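A Sunday at the Flerolholm Automation Fair

The question I took with me to Flerolholm was a simple one. I run a small repair shop with a stockroom, and I also keep a house, and I wanted to know if any machine on show could take over a chore in either place. I don't mean welding or palletizing. I mean picking up, wiping down, folding and putting back.

The fair fills one long hall by the rail yard. Doors opened at nine and there was a line for coffee by ten past. Most of the floor is still given over to conveyors, shelving and barcode equipment, and the household and small-shop stands are at the far end, past the forklift people.

Okden had the biggest of these stands. They were showing a floor scrubber for shops and a shelf-scanning cart that rolls along an aisle and reads labels. The scrubber does a good job on open floor. It stopped twice at a display rack with thin legs and had to be moved on by hand. The cart had been set up with 304 product labels and printed a list of the ones it thought were in the wrong place. The list was mostly right. It can't move anything, so a person still walks the aisle afterward with the list in hand. For a large store I can see the use of it. For mine, walking the aisle is the job.

Achari had a laundry folder. You clip a shirt to the front and it comes out the back folded. It took 90 seconds a shirt when I watched, clipping included, and towels went quicker. It doesn't do socks or fitted sheets. The price on the card was more than I paid for my van. I asked if it could take clothes out of a basket by itself and was told that was being worked on. I heard the same answer at three other stands, about three other machines.

The Plimach stand was at the back next to the restrooms, and I spent the longest there. They don't sell a finished product. They work on table clearing with a single arm, and they do most of it in simulation before anything is tried on real furniture. Visitors could watch the simulated runs on a big monitor and ask for one to be replayed. The chore is one any parent or bench worker knows: blocks and bars, flat boards, bits of cloth and paper, all left lying on a table.

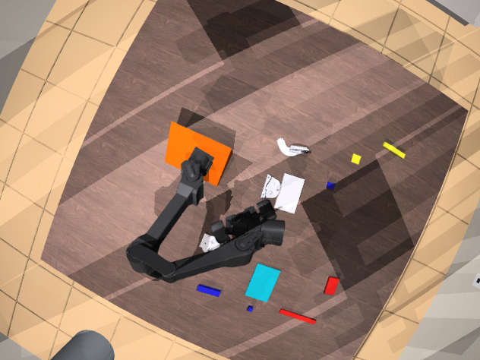
The hard objects are the easier part, according to the two engineers on the stand. A cube keeps its shape when you close the gripper on it. Cloth and paper bend, bunch up and slide, and thin flat things are awkward to get hold of at all. They had a tally sheet taped beside the monitor showing 400 attempts at a full clear, of which 162 finished with everything put away. I thought it was decent of them to post it. The stands with the glossier brochures had no such sheet.

I asked what happens in the rest. The usual trouble is a scrap of paper left behind, or a piece nudged off the table while the arm is reaching for another. I asked about shadows too, as my own bench sits under a window. They said lighting is one of the things they vary on purpose.

Lunch was a cheese roll from the cart outside. Parking is free on the north side only, and the shuttle stops at four.

As for my question, I would consider the scrubber if I moved to a bigger unit. The folder is for hotels and laundries. Clearing a table is still mine to do, and so is the stockroom. I picked up a Plimach leaflet and plan to stop by their stand again at the next fair.

Contact | Copyright, all rights reserved | Back to top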